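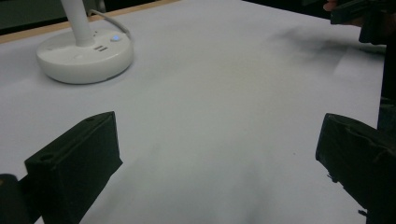 By Marlene Lachance, Home Desk Editor
February 4, 2025
Print | E-mail this page
Filed under: Home Office, Paperwork

Set up the desk before you sort a year of receipts. Clear the top, turn on a lamp, and put a trash bag on the floor.

Make two piles — keep and shred. Bank slips that match a statement go in shred. Anything tied to taxes goes in keep.
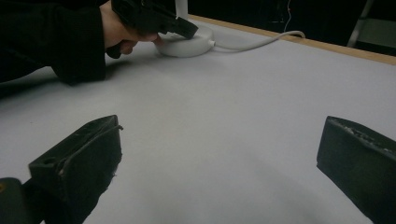 Keep receipts need to lie flat before you scan them. Smooth each one face up and leave it overnight under a book. A round, puck-shaped thing like the white one on the table will hold down a curled corner while you write the date on the back of the next slip. Scan in date order, starting with December.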